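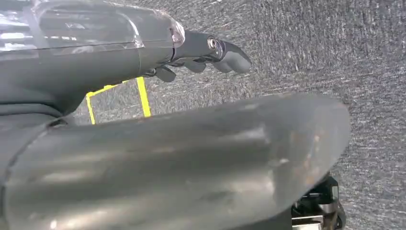 Lost wheel covers can now be collected in Keltum

Dec 10, 2020

The town of Keltum has opened a small collection point for wheel covers that fall from cars on the Lornine road. Drivers can come and look for their own cover in the old bus depot on Mösli street, every weekday except Friday. It costs nothing.

The road workers found 209 covers this year, most of them on the same 7 kilometers between Keltum and Purkari. The surface there is in bad condition after two hard winters, and the holes are deep enough to knock a cover off the wheel. Before, the covers were kept for two weeks and then thrown away.

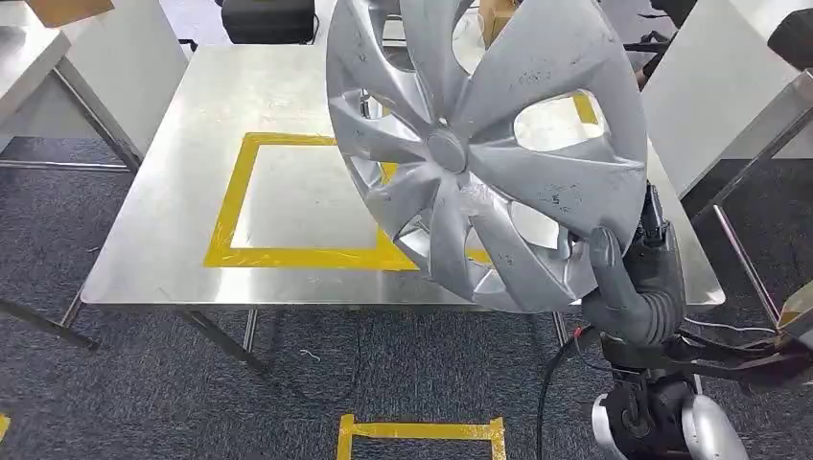 A new cover can be expensive, and for older cars it is often difficult to find one of the same kind. The town asks drivers to bring one of the remaining covers with them, or a clear photo of it, so that the staff can compare. It is not necessary to show papers for the car.

Covers which are not collected before the end of January will be given to the repair school in Purkari. Repair of the road itself is planned for next summer, but the town has not yet decided which part will be done first. Until then the speed limit between the two towns stays lower than usual.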